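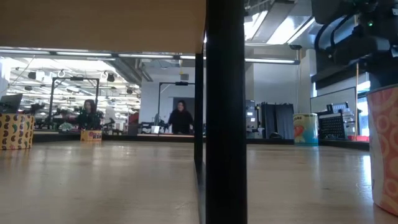 Laborheft, August, Planung Geräte für das zweite Halbjahr

Beginn 9:40. Heute wollte ich nur die Liste für die Bestellung fertig machen, aber es sind so viele Punkte offen, dass ich lieber alles aufschreibe. Wer mitliest, bitte direkt am Rand kommentieren und Kürzel nicht vergessen.

Ausgangslage: Vom Budget für Kleingeräte sind noch 2611 Euro übrig. Die Summe hat mir Tharushi Gazi gestern aus der Buchhaltung geschickt, sie ist nach Abzug der letzten Rechnung von Allel. Größere Sachen (Arme, Controller) laufen über den Investitionsantrag und gehören nicht hierher, dazu weiter unten.

1. Greifer

Das Angebot von Patwary für die Ersatzfinger und zwei komplette Greifer liegt bei 1903 Euro netto. Ich habe zuerst netto mit unserem Restbetrag verglichen und mich gefreut. Das war ein Fehler von mir, unser Budget ist brutto geführt. Mit 19 Prozent Steuer kommen wir auf 2264,57 Euro, dann bleiben 346,43 Euro für alles andere in diesem Halbjahr. Das geht, aber es ist knapp. Versand ist im Angebot nicht erwähnt, ich muss nachfragen.

Frage an alle: Brauchen wir wirklich zwei komplette Greifer? Mein Gefühl ist, dass einer im Schrank liegen soll und der zweite nur gekauft wird, wenn die Lieferzeit so lang bleibt wie beim letzten Mal. Im Angebot steht 22 Werktage. Wenn in dieser Zeit ein Greifer ausfällt und der Reserve-Greifer schon montiert ist, haben wir für den nächsten Ausfall nichts mehr.

Nachtrag 11:15: Patwary hat geantwortet. Versand ist inklusive, wenn wir alles auf einmal bestellen. Bei Teilbestellung nicht.

2. Tische

Die Tischplatten sollen nach meinem Vorschlag mit einer matten Auflage versehen werden. Die Platte spiegelt die Deckenleuchten, man sieht helle Streifen auf dem Holz, besonders stark auf der rechten Seite. Für die Auswertung der Bilder ist das lästig, und an der Decke können wir wenig ändern, die Beleuchtung gehört zur Halle.

Zwei Möglichkeiten habe ich angeschaut:

a) Matte Folie von Grolivo, Rollenware. Billig, aber ich weiß nicht, ob die Kanten halten, wenn man jeden Tag Dosen und Schachteln darüber schiebt. Ein Muster ist angefragt.

b) Platten abschleifen und matt lackieren. Das kostet fast kein Material, dafür steht die Station mindestens zwei Tage, eher drei, und das Gestell muss zum Teil abgebaut werden.

Ich bin für a), zuerst an einem Tisch. Tharushi ist für b), sie sagt, Folie bekommt immer Blasen. Wir entscheiden, wenn das Muster da ist.

3. Objekte für die Greifversuche

Hier brauchen wir fast kein Geld, aber eine bessere Mischung. Im Moment haben wir viel Zylindrisches: den gelben Behälter mit dem Bohnenmuster, den hohen mit den rosa-orangen Ringen, dann noch die kleinere Dose mit dem hellblauen Etikett. Dazu die kleine gelbe Schachtel, das rote Tablett und den schwarzen Gitterkorb. Mir fehlen weiche Sachen (Beutel, Stoff) und etwas Flaches, das man nicht einfach von oben nehmen kann. Ich schlage vor, dafür 60 Euro zu reservieren und im Supermarkt zu kaufen, Kassenzettel bitte einzeln und nicht mit privaten Einkäufen gemischt. Die Buchhaltung hat sich beim letzten Mal darüber beschwert, zu Recht.

Noch etwas: der hohe Behälter steht sehr weit am Rand vom Tisch. Bitte einmal gemeinsam festlegen, welcher Bereich als Arbeitsfläche gilt, und mit Klebeband markieren. Klebeband ist vorhanden.

4. Gestell und Kabel

Für die neue Station will ich wieder schwarzes Profil nehmen, damit die Gestelle untereinander passen und wir Winkel und Schrauben tauschen können. Hallstead liefert das Profil zugeschnitten, das spart uns die Säge. Maße muss ich noch nehmen. Bitte niemand die alte Zeichnung benutzen, dort stimmt die Höhe der oberen Holzplatte nicht.

Offen ist die Position des mittleren Pfostens. Vom Blickwinkel der festen Kamera steht er fast mitten im Bild und teilt den Tisch in zwei Hälften. Wenn wir bei der neuen Station die Kamera vor den Pfosten setzen oder den Pfosten nach außen verschieben, haben wir die ganze Fläche frei. Verschieben ist statisch wahrscheinlich kein Problem, aber ich möchte es rechnen, bevor ich Profil bestelle. Kamera versetzen kostet nur einen längeren Halter und vermutlich ein längeres Kabel.

Kabelkette für den Arm: noch kein Preis. Kabelbinder und Klettband auf die normale Verbrauchsliste.

5. Investitionsantrag

Der Antrag soll 5 Stationen umfassen. Ich habe Zweifel, ob der Platz reicht, wenn zwischen den Gestellen jemand mit einem Wagen durchgehen soll. Vor dem Abschicken also:
– Grundriss mit Maßband kontrollieren, auch den Bereich beim grauen Aktenschrank und beim Vorhang
– klären, ob das Whiteboard auf dem Ständer dort bleiben muss
– Stromkreise: wie viele Stationen pro Sicherung? Frage geht an die Haustechnik
– zweites Vergleichsangebot für die Arme, bis jetzt habe ich nur eines

Wartung ist im Antrag bisher mit null angesetzt. Das kann so nicht bleiben. Ich trage vorläufig den Preis von einem Greifersatz pro Station und Jahr ein und schreibe dazu, dass es eine Schätzung ist.

Rest für heute

14:30, mit Tharushi durchgesprochen. Ergebnis: Greifer werden komplett und auf einmal bestellt, wegen dem Versand. Damit bleibt für Folie, Objekte und Kamerahalter zusammen der Rest von 346,43 Euro. Profil von Hallstead kommt in den Antrag und nicht in die Kleingeräte, sonst reicht es nicht.

Von mir zu erledigen: Bestellung Patwary schreiben, Grolivo wegen Muster erinnern, Pfosten rechnen. Tharushi macht den Grundriss und fragt bei Allel, ob sie Kabelketten in unserer Breite haben.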